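Shellac or oil-based poly for a drop-front desk?

Woodwork and Furniture Forum > Finishing and Refinishing
May 2023

planeoldbob
I'm partway through restoring a drop-front writing desk I bought at an estate sale. Mahogany veneer over something lighter, brass hinges, six small drawers inside behind the writing surface. The case cleaned up fine with mineral spirits and a light rubbing. The problem is the drop front. The inside face, where you write, was stripped by a previous owner down to bare veneer and never finished again.

I need to pick a finish for that one surface. The rest of the desk is shellac (it softens with alcohol, I tested under the lower rail). My choices seem to be shellac again or an oil-based poly. My wife will be using it every day with a laptop and a cup of coffee. What would you do?

tenonlady
Shellac. It's what is on the rest of the desk, it will match for color, and you can repair it without stripping. Get her a coaster and a leather desk pad.

A two pound cut, padded on thin. Three or four sessions with a day between them. Don't rush the last one.

hollis_creek
I'd disagree with that for a desk in daily use. I did a slant front in shellac a few years back for my own office and had white rings on it before the end of the first month. Coffee is hot and wet and people don't use coasters. Put a coat of dewaxed shellac down as a sealer, then three thin coats of wiping poly in satin. From three feet away you won't know the difference.

tenonlady
You will know the difference when somebody has to take it off again through veneer that has already been stripped once. How thick do you think that veneer is now?

hollis_creek
Thick enough to finish. He isn't planning to sand it to nothing.

planeoldbob
Fair question about the veneer. I can see it at the edge where the lock mortise is and it's thin but not paper. I wasn't planning on anything rougher than 320 by hand.

I should add that I'm also replacing one panel at the back, the one behind the pigeonholes. The old one split full length and somebody had patched it with packing tape. I'm using a light board for that since it's a secondary wood and nobody sees it with the drawers in.
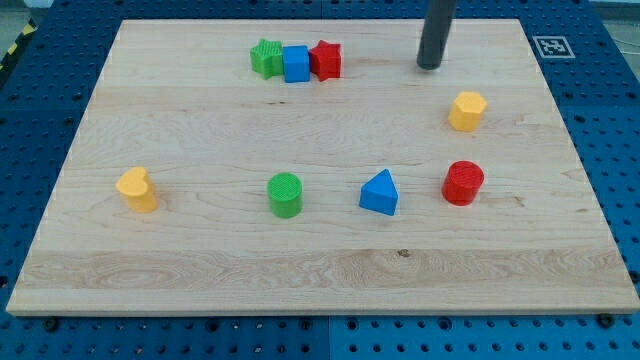 Pale board with a small knot, on the blue bench top

Does that one even need a finish? The old panel looked raw on both sides.

gluepot77
Leave the back panel raw if the original was raw. Or one thin coat of shellac on both faces so it takes on moisture evenly. Don't use oil on any inside surface of a desk. It smells for years with the front closed.

Make sure the new panel floats. If you glue it all the way around it will split just like the old one did. My guess is that's what happened to the first one.

planeoldbob
It sits in a groove on three sides and was nailed at the bottom with six cut nails. I saved the nails. I'll put them back in slightly oversize holes.

marquetry_mo
On the original question, nobody has mentioned brushing lacquer. I've used the Drisau satin on two desks and a washstand. It dries fast and holds up to a glass better than shellac does. You do need ventilation.

hollis_creek
Lacquer over old shellac residue can be trouble. If there is any wax or silicone left in the pores from furniture polish you'll get fisheyes. Seal it first either way.

marquetry_mo
Agreed on sealing. I should have said that.

tenonlady
We're now at three finishes for a surface the size of a tea tray. The man has a shellac desk. I've been doing this for 40 years and every piece I've had to strip twice was one somebody had put poly on to save trouble.

hollis_creek
And most of the ones I see have water rings. We see different furniture, I guess.

gluepot77
You're both right about what you've seen. Bob, do sample pieces. If you have any scrap mahogany veneer, do one of each, let them cure two weeks, and set a hot mug on them overnight. Then decide.

planeoldbob
I have some offcuts from a box I made in February, so I can do that. Same species or close to it.

One more thing. The lid supports are quadrant stays and one is bent. Jolex sells a pair in unlacquered brass that looks like the right radius. Has anyone used them?

marquetry_mo
I have. Decent metal, but the screws that come with them are soft. Use your own, and run a steel screw in first to cut the thread.

tenonlady
Try straightening the old one before you buy. Brass that age will usually take a slow squeeze in a vise with wood jaws. Anneal it first if it feels springy.

planeoldbob
Will try the vise first. Samples are going on the shelf tonight - shellac, shellac under poly, and shellac under lacquer. I'll post again when the mugs have been on them.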